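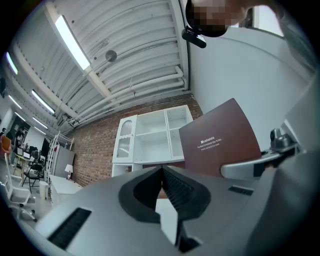

Card handling with the hand-held gripper, in the workshop at Nedari.

Home | Open day | Taking part | Find us | Contact

Come and have a go: people wanted for our spring open day

Last updated: 2 Apr 2019

I run the open days at Nedari, which mostly means I send the emails, move the chairs and stand by the door pointing people at the tea. We've got another one coming up and I'm after 18 people who'd like to spend a bit of it working with us and not just watching.

We teach robots to do small jobs with their hands. Picking up a card, putting it down straight, turning it over, passing it from one side of a table to the other. A person does the job first, holding the same sort of gripper the robot will have, and the recording of that is what the robot learns from. So we need lots of different people doing it lots of different ways, and the ones who work here all do it the same way by now (I've watched them, they even sigh at the same point!).

What you'd be doing

You'd get a gripper, a quick go to get used to it, and then a set of short tasks with flat things: hotel cards, leaflets, playing cards, that kind of stuff. Cards are a pain, I'll warn you. They slide, they tip over sideways in the fingers, and picking one up off a smooth desk is a proper test of patience. I did 81 of them in one afternoon in March and I was still dreaming about corners a week later.

A session lasts two hours with a break in the middle. The rest of the day is yours. The Tallov arm will be running demonstrations on the far bench, and the people who built it will be there to answer anything you like, including the rude questions about how often it drops things.

Who I'm looking for

Anyone over 18, really. You don't need to know a thing about robots. I'd be especially glad to hear from left-handed people, as we're always short of them, and from anyone who handles cards or paper for work: receptionists, librarians, shop staff, people who do magic at weddings. If you've got small hands or big hands, also good. You will need to be able to hold something a bit bulky for a few minutes at a time, and to be happy with the recording. It takes in the room as well as your hands, so your face may be in it now and then. We blur faces before anything gets used, and there's a form to read first which I've tried hard to keep to one side of paper.

What you get

A Wasier gift card for each session you finish, lunch, and your bus or train fare back if you keep the ticket. You can do up to three sessions if you catch the bug.

Getting here

We're in the old brick building behind the Poirier yard. Go past the main gate and take the second door. It can get chilly in the workshop, so bring a jumper, and please wear sleeves you can push up.

How to put your name down

Drop me a line through the contact page with your name, which hand you use and whether mornings or afternoons suit you. Tell me about lunch too if there's something you can't eat. I'll write back with a time and the form. If all the places have gone I'll put you on the list for the next one, and you're still welcome to come along and watch.

Contact us | © Nedari 2019 | Back to top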